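Avville Automation Center
Thread: our autumn open day, 2021-11-17

1. The Avville Automation Center thanks everyone who attended the open day. We registered 1,210 visitors over the course of the day, our highest attendance to date. The posts that follow summarize what was shown and answer questions received at the front desk.

2. The morning program was held in the main hall. Staff from Rathjen demonstrated a palletizing cell at full working speed behind its safety fence. Visitors were able to watch two complete loading cycles and to speak with the operators between runs.

3. The Driltideo sorting line ran in Hall B. Several school groups asked why the line stops when a parcel is placed crosswise. The sensors at the infeed measure width first, and the line will not restart until an attendant clears the belt. This is a safety setting and will remain in place.

4. We apologize for the wait at the Hall B entrance before noon. Tours were limited to 20 persons at a time under the building's fire rules. A second entrance will be used next time.

5. Firdevs Uçar, head of our handling group, gave the afternoon talk on gripping in homes and offices. Her subject was the gap between factory work, where every part arrives in the same place, and an ordinary desk, where a mug, a keyboard and a mouse may be anywhere.

6. The talk also covered finger pads. The group has tested four pad surfaces since September. Ridged pads remain the preferred choice for small items with smooth sides. Flat pads are still used for paper and thin card. 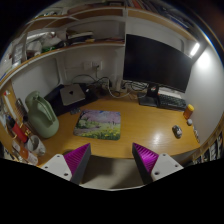 7. Many visitors asked whether they could try a hand-held gripper themselves. Yes. Sessions are open to adults and to students accompanied by a teacher. No technical background is required. Please register at the front desk and allow one hour.

8. Slides from the Erkutden session on maintenance planning will be posted on our website once the speakers have approved them. The recording of the afternoon talk will follow, with captions.

9. Lost property, including a child's gray scarf and a set of keys, is being held at reception. Please bring identification when collecting keys.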